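# Loukia Vasilakis: "I wanted to hear the room before the song"

When I arrive at the rehearsal space on Thursday, Loukia Vasilakis is on her knees behind the piano, searching for a pedal that fell from a shelf. She finds it, blows the dust from it, and apologizes to the pedal before she says hello to me. We have two hours. After that she must give back the key.

Vasilakis is a singer and composer, and her second album, *Drustwood*, comes out in December on the small label Corkeo. It has eight songs. Two of them are longer than ten minutes, one has no words, and the last one, "Marín", was sung in a single take after midnight, when the other musicians were already putting on their coats.

"I did not plan it like this," she says. "I had a normal version of Marín, with drums, with a second voice, everything. Then Radomir asked me to sing it once without anything, only so that he could check the microphone. He kept that one. I was angry for a week."

Radomir is Radomir Ristić, who produced the record and plays bass on most of it. They have known each other since they played in the band Veto, which gave its last concert six years ago. I was at that concert, and I remember a loud group, with Vasilakis standing far to the left, almost behind the loudspeakers. I ask her if she was shy.

"No, I was the keyboard player! In Veto the keyboard had to be where the electricity was. People always ask me if it was a decision to come to the middle. I came to the middle when I started to sing, because the singer's microphone is there."

She laughs, but she becomes more serious when we talk about the end of the band. There was no fight, she says. They had a tour booked, and the tour was canceled, and after that each of them waited for another one to call.

"It is sad in a very boring way. I think we would have liked a fight. With a fight you have a story."

## A house with a name

Drustwood is the name of a house. It belonged to the father of Nigel Whiteley, the drummer on the album, and it stood empty for some years before the family decided to sell it. Whiteley offered it to the group for the winter, on the condition that they would pay for the heating and leave the piano where it was.

The piano is important. It had not been tuned for a long time, and the highest notes were so far from the right pitch that Vasilakis first wanted to rent another one. Instead she wrote down which keys she could use and composed the album around them.

"I had a paper on the music stand with the good notes in green and the bad ones in red. There were also some notes in orange, which were bad but interesting. 'Salt Road' is almost only orange notes. If you play it on a proper piano, it sounds like music for a waiting room. I tried it at a friend's place and I was quite shocked."

This makes a problem for the concerts, of course. She does not want to bring recordings of the old piano on the stage, and she cannot ask every hall to let its instrument go out of tune. For the moment the solution is a small upright that Whiteley detuned by himself, with a wrench and a lot of patience. It travels in his van under three blankets.

"Each time he drives over a hole in the road, we have a new arrangement," she says.

The voices were recorded in the stairway. On the first evening they clapped their hands in every room, also in the bathroom and in the place under the stairs where the coats were, and they listened to how the sound came back. Vasilakis says she wanted to hear the room before the song. When you listen to the record with headphones, there is a moment at the start of every track where nothing is played, and you can notice that the air is different each time. On "Marín" there is a clock in it. They looked for that clock the next day so that they could stop it, and then they left it running.

## Words from two sisters

Vasilakis wrote the music alone, but half of the words came from Shahla and Parisa Kermani, two sisters who write poems together and send them as voice messages. She met them after a reading, when she went to the wrong table to have a book signed.

"I stood in the line for another writer. When I came to the table there was Shahla, and I was too polite to leave. So I bought their book, and on the train I read it, and then I read it again from the beginning. It was much better than the book I wanted."

How does it work to make a song with two poets who do not agree with each other? She says that they send her the argument too. Parisa reads a line, Shahla says in the background that the line is too long, and Parisa reads it again, a little faster, without changing one word. Vasilakis collected 296 of these messages on her phone. For one song, "Too Long", she used the rhythm of such a conversation for the melody, and both sisters sing on it.

I called Parisa Kermani later to ask if this was true. "It is true that I didn't change the word," she said. "It was a good word."

She also told me that they had never sung in front of other people before, and that Vasilakis made them walk up and down the stairs until they were out of breath. Only then did she turn on the recorder. "Shahla was furious. You can hear it, I think. It suits the song."

## After the coffee

At four o'clock we take a break. There is a café around the corner where the musicians go so often that their coffee is started when they pass the window, and we carry on with the interview there.

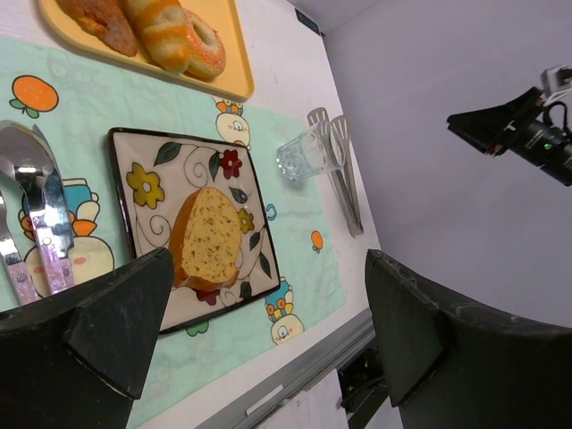

*Cake and pastries for the afternoon break.*

We talk about money, which she does not find impolite. The first album, she says, sold 1329 copies, and she knows the number because she put many of them in envelopes with her own hands. Corkeo will now take over the envelopes. She is glad about this and also a little worried.

"When you write the address yourself, you learn things. I had one listener who moved three times and ordered the same record each time. Did he lose it? Did he give it to somebody? I never asked him. Now somebody at the label will know these stories, and they will maybe not notice that they are stories."

I ask what she listens to at present, and she takes a long time to answer. Mostly the radio, she says finally, and mostly in languages that she does not understand. While she is working she cannot stand other people's songs, since she begins to repair them in her head. She has the same trouble with her own. During the mixing, Ristić sent her out of the house every afternoon and did not let her come back before dinner.

"He told me: go and look at the river. There was no river. I walked to the gas station and back. I know everything about that gas station."

And the normal version of "Marín", with the drums and the second voice? It still exists. Ristić keeps it on a hard disk, and he offered to put it out as an extra track. She listened to it again last month, for the first time since the winter.

"It is good," she says. "It is a good song, and Nigel plays beautifully on it. But the woman who is singing knows what comes next. In the other one I did not know if I would find the last note."

Does she find it every night now, on the stage?

"Ask Nigel. He stands behind me, and he has the better view."

She looks at the time and takes her jacket. The key must be back at five, and the piano has to be pushed to the wall first. At the door of the rehearsal space she asks me if I have a strong back, and I say that I have. We need two attempts, and on the second one something inside the piano makes a long, low sound. She stops and plays one key, then the one next to it.

"Orange," she says, and writes it on her hand.

*Drustwood is released by Corkeo in December. Loukia Vasilakis will play the album in full, with Radomir Ristić and Nigel Whiteley, in the same month. Shahla and Parisa Kermani will read before the concert.*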